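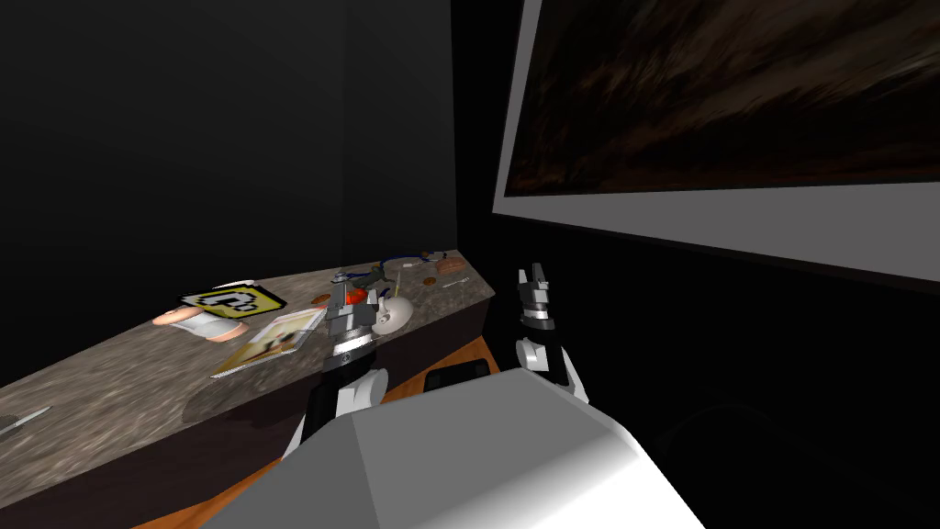
Boards that approve a robot purchase tend to budget for the arms and little else. The Nidstead plan, tabled in February, repeats the error. It sets aside 538 hours of simulated trials for the Grestix unit and allows only four for staff to review them. 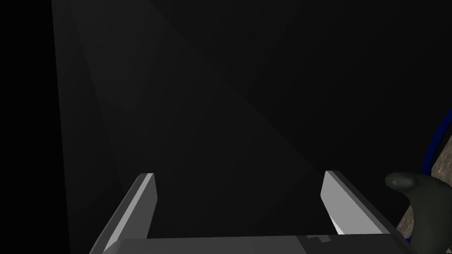

Simulation is the cheapest line in any equipment budget, and it should be spent first. Grippers, spare fingers and service contracts can wait until the trial results have been read. Nayeli Alvarado's costing for Fudport took this order and held back nearly 10 per cent of the program for changes.

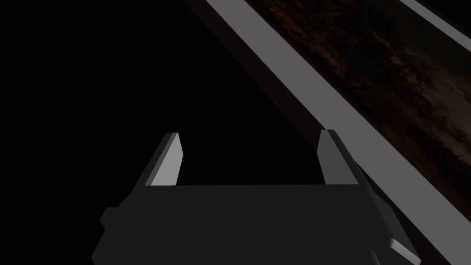 Simulated view of a gripper with its fingers open.

Nidstead would do well to adopt the same reserve before it signs with Kwok.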